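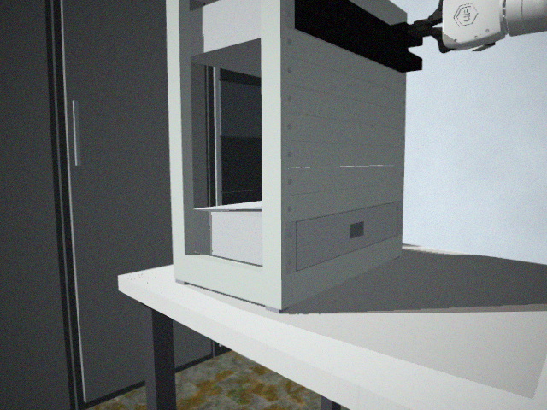 4.3 Adding films and reviews to your Prastdale catalog

Use this section after you have installed Prastdale and created a library. If your library is empty, the Catalog tab shows only the Add button.

1. Open the Catalog tab and click Add. Type the title of the film as it appears on the opening credits, then press Enter.

2. Choose the correct match from the list. Remakes and re-releases often share a title, so check the year and the director before you click Select.

3. If there is no match, click Enter by Hand. Title and year are required. You can leave the cast, running time and studio blank and fill them in later.

4. Under Format, pick Disc, Tape, File or Seen Elsewhere. Films marked Seen Elsewhere do not count toward your shelf total.

5. Click Save.

Note: A leading "The" or "A" is ignored when titles are sorted. To turn this off, go to Settings > Sorting.

Writing a review

1. Open the film's page and click the Review box.

2. Type your review. The limit is 600 words. The counter under the box turns red when you go over, and Save is grayed out until you shorten the text.

3. Set a rating from 0 to 10. Half points are allowed. A film with no rating is left out of your averages.

4. If you give away the ending, select those lines and click Hide Spoiler. Readers will see a gray bar until they click it.

5. Choose who can read the review: Only Me, My Household or Everyone.

Caution: Changing a review from Everyone to Only Me also deletes any comments other people left on it. They cannot be restored.

Importing an older list

Prastdale can read lists exported from Stonidach and Emov. Save the export as a CSV file first.

1. Go to File > Import and select the file.

2. Match each column to a Prastdale field. Set any column you don't want to Skip.

3. Click Test Import. A report shows how many titles were matched. In the sample file supplied by Annag Halliday, 2,791 rows are read and 69 are sent to the Unmatched folder.

4. Open the Unmatched folder and fix or delete each entry. Most of these are misspelled titles or TV episodes.

5. Click Finish Import.

Caution: Do not close the program during step 5. If the import is interrupted, restore your last backup (see 4.6) and begin again at step 1.

Note: Star ratings from Emov are doubled on import, so three stars becomes 6.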